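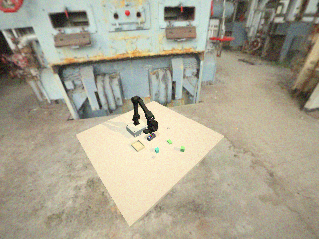

Kleinteile im Griff: Werkstatttipps für alle, die ständig suchen

Wer gern schraubt, klebt und repariert, kennt das: Die Unterlegscheibe war eben noch da! Ich habe jahrelang mit Marmeladengläsern, Keksdosen und einem sehr großen Karton namens »Diverses« gearbeitet, und ich habe darin vermutlich mehr Zeit verbracht als mit dem eigentlichen Basteln. Im April habe ich dann alles ausgekippt und neu angefangen, und was soll ich sagen – ich gehe seitdem doppelt so gern in den Keller.

Flache Schalen statt tiefer Dosen

Mein wichtigster Tipp zuerst. In einer tiefen Dose liegt das Gesuchte immer unten, in einer flachen Schale sieht man alles auf einen Blick. Zwei Zentimeter Randhöhe reichen für Schrauben bis M5 völlig. Dunkle Schalen sind toll für verzinkte Teile und bunte Dübel, helle für brünierte Schrauben und schwarze Gummiringe. Ich habe von beiden Farben einen kleinen Stapel und greife je nach Arbeit zu.

Beim Zerlegen von Geräten stelle ich mir gern gleich 6 Schalen in einer Reihe hin, von links nach rechts in der Reihenfolge des Ausbaus. Beim Zusammenbau geht es einfach rückwärts. So habe ich neulich unsere alte Küchenwaage repariert, und es blieb nichts übrig (das ist bei mir keineswegs selbstverständlich).

Rollende Teile bremsen

Ein Stück Filz oder ein altes Geschirrtuch auf der Arbeitsfläche wirkt Wunder. Kugeln, Federn und Madenschrauben bleiben liegen, wo man sie hinlegt. Wenn doch etwas herunterfällt: Licht aus, Taschenlampe flach auf den Boden legen und langsam drehen. Selbst winzige Teile werfen dann einen langen Schatten und verraten sich sofort! Auf rauem Betonboden dauert es etwas länger, klappt aber auch dort.

Für Metallteile in Ritzen nehme ich einen Magneten in einem dünnen Plastikbeutel. Beutel umstülpen, Magnet herausziehen, und alle Späne und Schräubchen liegen sauber im Beutel. Den Kniff hat mir Jocelyn Grewal gezeigt, und ich ärgere mich bis heute über die vielen Späne, die ich vorher einzeln vom Magneten gezupft habe.

Beschriften, aber richtig

Malerkrepp und ein weicher Bleistift, mehr braucht es nicht. Filzstift verschmiert auf öligen Fingern, und gedruckte Etiketten sind zwar wunderschön, aber man klebt sie nie um, wenn sich der Inhalt ändert. Schreibt ruhig auch den Zweck dazu: »M4 x 12, Regal Flur« hilft in einem Jahr deutlich mehr als »M4«. Das Krepp kommt an die Vorderseite der Schale und nicht auf den Deckel, sonst sitzt irgendwann der falsche Deckel auf der richtigen Schale.

Die Ablage für Unentschlossene

Eine Schale bleibt bei mir immer ohne Beschriftung. Dort landet alles, was ich beim Aufräumen nicht zuordnen kann. Ist sie voll, wird bei einer Tasse Kaffee sortiert, das dauert bei mir rund 29 Minuten und ist erstaunlich entspannend. Was ich danach immer noch nicht erkenne, kommt ins Altmetall.

Arbeitsfläche pflegen

Helle Platten sehen herrlich aus und zeigen leider jeden Ölfleck. Frische Flecken mit Küchenpapier abtupfen, dann etwas Speisestärke darüberstreuen, über Nacht liegen lassen und am Morgen abbürsten. Leimreste gehen mit einer alten Plastikkarte ab, wenn man sie vorher kurz mit einem feuchten Tuch abdeckt. Unbehandeltes Holz bitte nur nebelfeucht wischen!

Rónán Gallagher schrieb mir auf meinen letzten Beitrag, er lege beim Kleben immer Backpapier unter. Sehr gute Idee, mache ich jetzt auch. Holzleim und Heißkleber lösen sich davon ganz leicht, und das Papier lässt sich mehrmals verwenden.

Als Nächstes kommen bei mir die Schraubzwingen dran. Die hängen zurzeit am Heizungsrohr, und da sollen sie dringend weg.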